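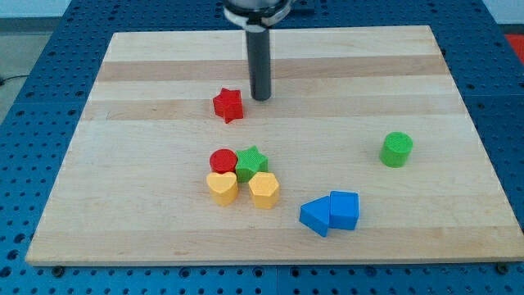 Chapter 6
Gathering Examples

Learning objectives

After studying this chapter, the reader should be able to:
explain the difference between a trajectory, an episode, and an example
write a collection plan that states the range of starting conditions
choose a method of labeling that suits the task
recognize the common faults in a set of recorded examples
prepare a data sheet to accompany a finished set

6.1 Introduction

The earlier chapters of this book treated the training set as given. A set of pairs was supplied, a model was fitted to it, and the question of interest was how well the fitted model performed on pairs it had not met. In laboratory practice the training set is seldom given. It must be made, and the making of it commonly takes longer than all of the fitting that follows. Decisions taken during collection also place a limit on what any model can learn. A policy cannot be expected to recover from a position that no recorded arm has ever occupied, and a sentence that no annotator has ever written will be understood only to the degree that it resembles the sentences that were.

This chapter is concerned with the collection of examples for systems that act on objects. Chapter 7 takes up the division of the finished set into training, validation, and test portions, and Chapter 8 returns to the fitting of policies. Readers who are mainly interested in simulated data may proceed to Section 6.6 after completing Section 6.3, although the vocabulary of Section 6.2 is used throughout.

6.2 Terms

The following terms are used in a fixed sense in this and later chapters.

Observation. Everything recorded from the sensors at one time step. In the tabletop work described here, an observation consists of one camera image and the measured position of the tool.

Action. The command sent to the arm at one time step. In pushing tasks the action is usually a small displacement of the tool in the plane of the table.

Trajectory. An ordered series of observations and actions, without regard to purpose.

Episode. A trajectory with a declared beginning and end. The beginning is the moment at which the operator takes control after the objects have been arranged; the end is the moment at which the operator releases control.

Example. A portion of an episode together with a label. One episode may yield many examples, and these may overlap in time.

The last distinction is the one most often lost. Published counts of "demonstrations" may refer to episodes or to examples, and the two can differ by a large factor. In the exercise set used with this chapter, 14 episodes yield 652 examples. A student who divides those examples at random between training and test portions will place near copies of the same motion on both sides of the division. The division must be made by episode.

6.3 The tabletop pushing task

The task used for illustration is one of the simplest in which language, vision, and motion are all required. A set of blocks stands on a flat board. An arm carrying a plain shaft moves the blocks by pushing them. There are no fingers to open or close, and the tool remains near one height during normal operation. The learner therefore has only two directions of travel to command, and the difficulty of the task lies in contact: where to touch a block, from which side, and when to stop.

The blocks are described by color and shape. In the arrangement shown in Figure 6.1, no color identifies a block by itself, as each of the four colors is shared by two blocks. Shape is not sufficient in every case either, for there are two stars and two cylinders. The phrase "the star" is ambiguous on this board, "the red star" is not, and "the heart" needs no color at all. An instruction set that always gives both color and shape will be free of ambiguity but will leave the learner unprepared for the shorter phrases that people use. An instruction set that omits the color freely will contain sentences that no learner could carry out with confidence. The collection plan should state which of these faults is to be accepted, and to what degree.

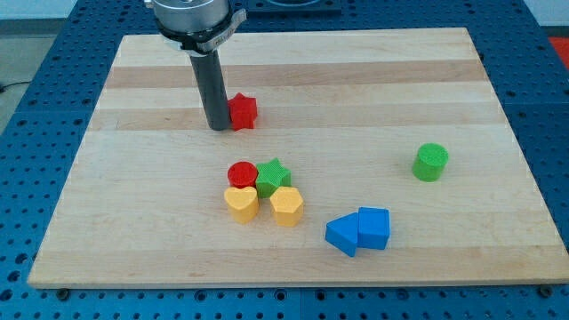

Figure 6.1. The pushing task. The tip of the tool shaft is at the left side of the red star; four blocks are grouped near the center of the board.

The grouping of blocks deserves particular attention. A block that stands alone may be approached from any side that the arm can reach. A block within a cluster may not. The tool cannot enter between blocks that touch, and a push applied to one member of the group is likely to be passed on to its neighbors. Instructions such as "separate the yellow hexagon from the green star" are therefore much harder than instructions of the same length that concern a single free block. If such instructions are wanted in the finished set, clustered arrangements must be present among the starting conditions in adequate number. They will not arise often enough when blocks are placed at random over a wide board.

The converse fault also occurs. Where an operator is allowed to continue for a long period without a reset, blocks tend to collect wherever the operator's habits send them. Late episodes then come to resemble one another, and the edges of the board go unvisited. A reset schedule, fixed before collection begins, is the usual remedy.

6.4 The collection plan

A collection plan is a written document completed before the first episode is recorded. It need not be long. The plan for the Jemitz exercise set, reproduced in Appendix C, occupies a single page. It should settle the following matters.

Starting conditions. The plan states how the blocks are to be arranged and by whom. Three kinds of arrangement are distinguished in this book: scattered, in which no two blocks touch; clustered, in which at least three blocks touch; and carried over, in which the board is left as the previous episode ended. The share of each kind should be written down.

Operators. The plan states how many operators will take part and how they will be rotated. Operators differ in speed, in the side from which they prefer to approach a block, and in their patience with small corrections. A set recorded by one person will contain that person's habits and very little evidence that they are habits.

Stopping rule. The plan states when an episode ends. "When the instruction has been carried out" is not a sufficient rule, for operators disagree as to whether a block is "next to" another when a finger's width remains between them. A distance should be given, or a short set of agreed pictures supplied.

Treatment of failure. The plan states whether unsuccessful episodes are to be kept. The recommendation of this book is that they be kept and marked. A failed episode may be left out of training at a later date, whereas an episode that has been deleted cannot be put back. Failures followed by a recovery are of special value, as they show the learner how to return from states that a skilled operator rarely enters.

Conditions of the workspace. The plan records the position of the camera, the lighting, the surface, and the height of the tool. If any of these is altered, the alteration is entered in the log and a new session number is begun.

6.5 Labeling

Two methods of attaching language to motion are in common use.

In the first, called instruction before action, the operator is given a sentence and then carries it out. The label is known in advance and no later annotation is needed. The method is suited to evaluation and to small sets. Its cost lies in the time that passes between episodes, during which the arm stands idle.

In the second, called description after action, the operator moves the blocks freely over a long episode. Annotators later view the recording, select a start and an end, and write the sentence that would have called for the motion between them. A single long episode may in this way support a large number of examples, and the sentences are more varied than any that the authors of a plan would have listed. The cost lies in annotation and in the checking of it.

Errors of annotation in the second method fall mostly under two headings. The annotator may describe an effect that was incidental, such as the slight turning of a neighboring block, as though it had been the purpose of the motion. The annotator may also choose an end point too early, before the motion named in the sentence is complete. In both cases the recommended check is to have a second annotator read the sentence, view only the first and last images of the segment, and state whether the sentence accounts for the change between them. Segments in which little or nothing moves should be set aside for separate review.

A still image by itself does not settle what an operator intends. A tool at rest against the side of a block may be about to push it, or may have finished doing so. Annotators should be instructed to consult the sequence and to leave a segment without a label where the sequence remains unclear.

Review questions

1. A laboratory reports that its set contains a given number of demonstrations. What further information is required before this figure can be compared with that of another laboratory?

2. Write four instructions for the board in Figure 6.1 that name a block by shape alone and remain free of ambiguity.

3. Draft a stopping rule for the instruction "move the green cylinder toward the blue cube." Explain how the rule would be applied by two operators working independently.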